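Festura Community Workshop: Spring Walk-Through Checklist (April), with comments
Please read the comments as you go, they're from last year's round and most of them still apply!
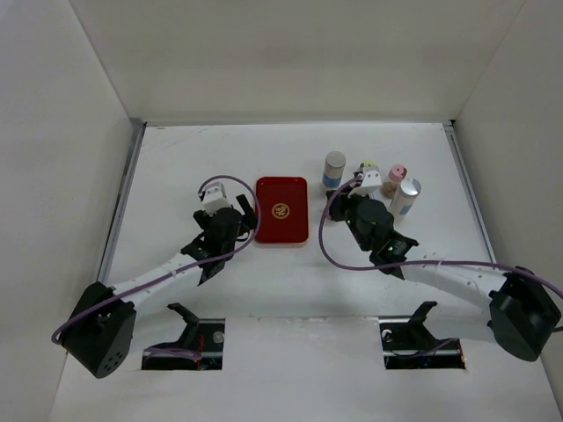
Doors and ways out

1. Both exit doors open fully from inside. OK.
Comment: the back door to Kerard Lane sticks when the weather turns damp, so give it a good firm push and then check that it latches behind you.

2. Exit signs lit. OK, though the one by the coat hooks is getting dim and I'd love to see it changed before summer.

3. Hallway clear to a width of 40 inches. NOT OK.
Comment: bicycles again, bless you all. There's a perfectly nice rack outside.

Fire

4. Extinguishers on their hooks, pin in, needle in the green. OK.

5. Smoke alarms tested with the button. OK, and thank you to everyone who put up with the noise at 8 in the morning.

6. Oily rags in the lidded metal can. Partly. I found two tucked behind the Clitau sink (please, please don't, they can heat up all by themselves).

Power and heat

7. No heaters on extension cords. OK.
Comment: the little heater is marked 1,850 watts and belongs straight in the wall outlet, with nothing else sharing it.

8. Cords free of cracks and tape. One failed, the long orange one from the Chraibi room. I've cut the plug off and thrown it out.

First aid

9. Kit stocked and in date. Needs burn gel and small bandages.

10. Emergency numbers posted by the phone. OK, fresh copy taped up.

Still open: items 3, 6, 8 and 9. Recheck in May.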